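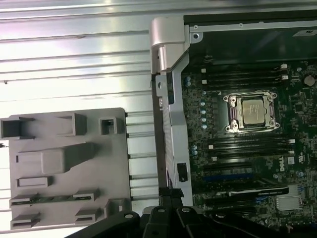 Cudby Press announces new romance novel by Maarten Van der Linden

Cudby Press is happy to announce that "The Clevumier Summer", the second romance novel of Maarten Van der Linden, will be published in August, in paperback and as an e-book. A blog tour of 6 stops will go with the publication.

The novel tells the story of Tiris Martens, 33 years old, who comes back to the small river town of Clevumier to sell the dance hall of her grandmother. She has already a buyer. Then she learns that the piano teacher who rents the upper floor has a contract until the end of the year, and that he does not want to leave. They were once in the same school class and they did not like each other then either.

"I wanted to write about two people who are too old to be shy and are shy anyway," says Van der Linden. "My first book was quite sad. With this one I laughed often at my desk, and I hope the reader will do the same."

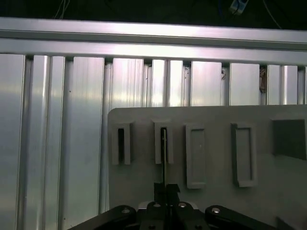
About the blog tour

The tour starts on a Wednesday, in the week of publication. Each blog will have something different: an interview, a guest post about writing in a second language, or the first chapter to read for free. The full list of stops can be asked from the press desk.

Readers who leave a comment at any stop can win one of 3 signed copies. The winners will be chosen by draw after the last stop, and they will receive a message by e-mail. The giveaway is open to readers in all countries.

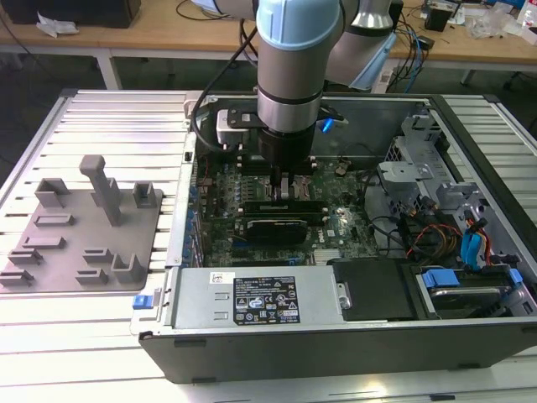 Review copies are available now as e-book, and a small number also on paper. Bloggers who reviewed the first novel do not need to apply again. The first printing is 3,000 copies.

Maarten Van der Linden worked as a translator of manuals before he began to write fiction. He writes in English, his third language.

Contact: Press desk, Cudby Press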